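The owner of the Bidlow wallpaper shop has been selling paper by the roll for more than 200 months, and she still cuts every sample herself. She says customers usually arrive with a color in mind and leave with a pattern.

“Big flowers came back first,” she said. “People had gray walls for years and got tired of them. Now they want brown behind the flowers, which I couldn't give away when I opened.”

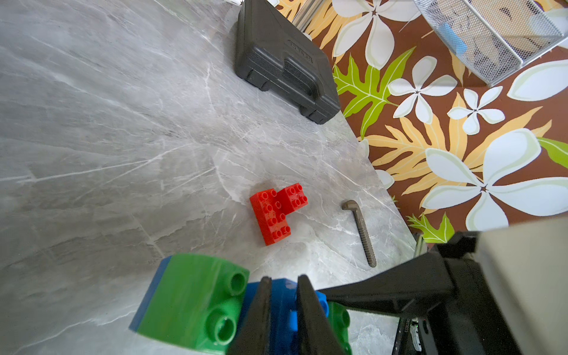

Her best seller last March was a Rácz print, and she reordered it twice. The shop keeps 400 rolls in the back room and orders the rest from Isitz, where delivery takes two weeks if the batch is in stock.

Batch numbers are what she talks about most. “Check every roll before you open it,” she said. “I had a man paper three walls of a dining room and run short. The new roll was from another batch. In the evening with the lamp on, you could see the seam from the hall.”

She tells people to buy one roll extra for a large repeat, and she takes back unopened rolls for 60 days. Paste she sells only by the small tub.

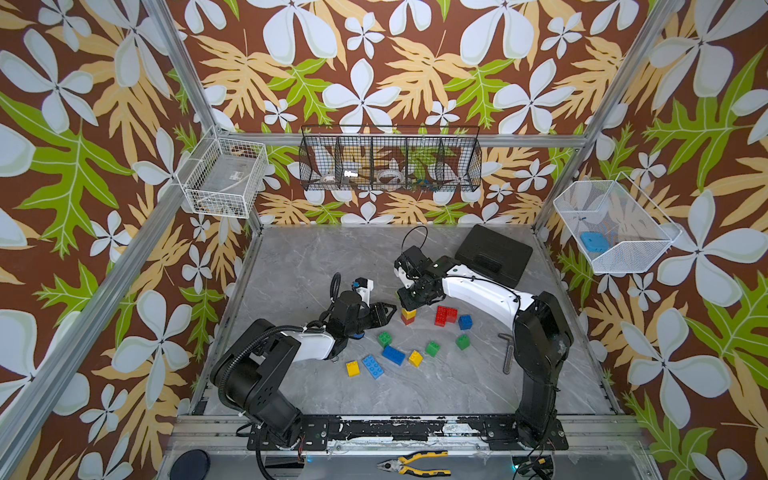

Istetti, a supplier that also runs a hanging course, would go further and allow two extra rolls in an old house, where the corners are seldom square. She agrees about the corners.

“Start with a plumb line,” she said. “Don't trust the door frame. Mine at home is off by half an inch, and I papered to it the first time.”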